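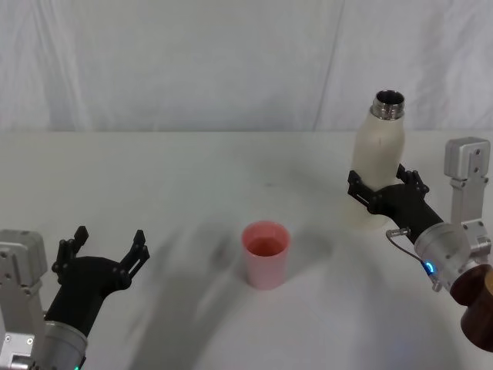

Cliltau Save Archive: README

Cliltau is a small, growing archive of save files from Viltetti, the space-trading RPG that a lot of us grew up on and a surprising number of us are still playing. If you have ever wanted to see how other people got through the Mosoti quarantine chapter, or you're building a save editor and need real files to break it with, you're in the right place!

The archive holds 327 save files from 63 players. Every file was sent in by the person who played it, and every one has been opened in the game at least once before going in.

What's in a download

saves/ holds the save files themselves, one folder per player
index.csv has one row per save file
notes/ has plain text notes from players who wanted to write some (read these, they're wonderful)
tools/ has the small Python script I use to read the headers
CHANGES.txt lists what was added or fixed in each release

Columns in index.csv

save_id: a short code, matches the file name
player_id: a number, never a real name or a gamertag
game_version: the patch the save was made on, read from the header
platform: pc or console
chapter: the last chapter marked complete
level: captain level when the game was saved
hours: play time as the game counts it, including time spent paused
crew: crew members on board, separated by semicolons
ending: filled in only for finished games, blank for everything else
modded: yes, no or unknown

About that hours column: please don't trust it too much. The game keeps the clock running on the pause menu, so one file claims more than 3000 hours and its owner swears they just left the console on a lot. I left the number as it is. If you're making charts, use chapter or level to measure progress and you'll have a much nicer time.

Getting started

Unzip the download anywhere you like. To play a PC save, copy the file into your Viltetti save folder and rename it to match one of your slots — back up your own save first, please, please, please. Console saves can't be loaded on PC as they are. The header is a different length and the checksum sits at the other end of the file. The reader script handles both kinds:

python tools/readsave.py saves/014/c014_03.vsv

You'll get the version, chapter, level and crew list printed out. Add --flags if you want the full list of story flags, and be ready to scroll.

Python 3.9 or newer should do it, and there's nothing else to install.

Known problems

Saves from before the second patch store crew loyalty in a single byte, and anything over 100 wraps in odd ways. The script prints the raw value with a question mark after it.

The Grultelton expansion adds its own block at the end of the file. I can find where it starts and how long it is, but I've only worked out the part that covers docking permits. If you know what the rest does, write to me immediately!

Two players sent saves with the same slot name and the same time stamp. They are different games, I checked.

The modded column says unknown for a good chunk of the older files. A few mods leave no trace in the header at all.

Endings are lopsided. Lots of people sent in the Free Harbor ending and very few sent the Regent one, so don't read anything into the split. It tells you who answered my forum post in June and not much else.

Sending in a save

Yes please! I'm especially hoping for console saves, anything from a Mosoti run where you kept the doctor alive, and early game saves from first-time players. Those are rare, and they're my favorite kind — you can see people hoarding fuel cells they will never need.

Zip up the file with a line saying which platform you played on and whether you used mods. Notes are optional. Please take your name out of the captain field if you used your real one. I check for this too, but two pairs of eyes are better.

If you want a save removed later, tell me the save_id and it will be gone in the next release.

Use and credit

The script is under the MIT license. The index and notes are CC BY 4.0, so share them and remix them and tell me what you made. The save files are there for playing and tinkering. This is a fan project with no ties to the game's developer or publisher, and no game assets are included.

Credit line: Cliltau Save Archive, kept by Faraji Rashidi and the players of Viltetti.

Bug reports go in the issue tracker. Include the save_id and the full output from the script, even if it's long.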